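## 4. Setting up the Gruvalex counter scale

Place the scale on a firm, level surface before connecting the power lead. The scale will not hold its zero on a surface that flexes.

1. Turn the four feet until the bubble sits inside the ring.
2. Fit the pan. Press down gently until both clips engage.
3. Connect the lead and switch on. The display runs through all segments, then shows 0.
4. Leave the scale switched on for 44 minutes before the first calibration.
5. Hold **CAL** until the display shows *C-1*, then place the 197 g check weight in the centre of the pan.
6. Wait for the tone. Remove the weight and press **ZERO**.

**Note:** If the display shows *E-2*, the pan was touched during calibration. Repeat from step 5.

**Caution:** Do not lift the scale by the pan. The load cell can be damaged even when the scale is switched off.

### 4.1 Piece counting

Counting mode works out the number of items from a sample of known size. Use a larger sample for light goods – small differences in weight matter more when each item weighs little.

1. Press **COUNT** and key in the sample size.
2. Place the sample on the pan and press **SET**.
3. Add the remaining goods. The display shows the total.

The unit weight stored in step 2 includes any packaging left on the sample. Wrapped goods must therefore be sampled wrapped, as they will be sold. For a sweet in foil twisted at both ends, leave the twists closed and do not trim them before weighing. Store a separate unit weight for each type of wrapper.

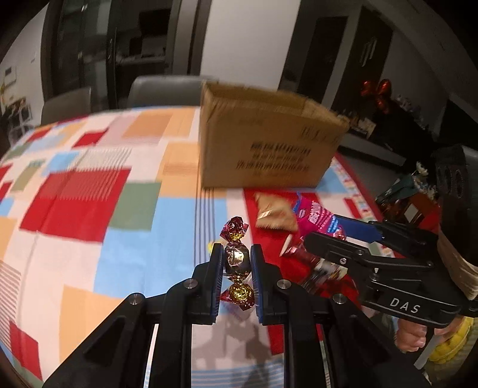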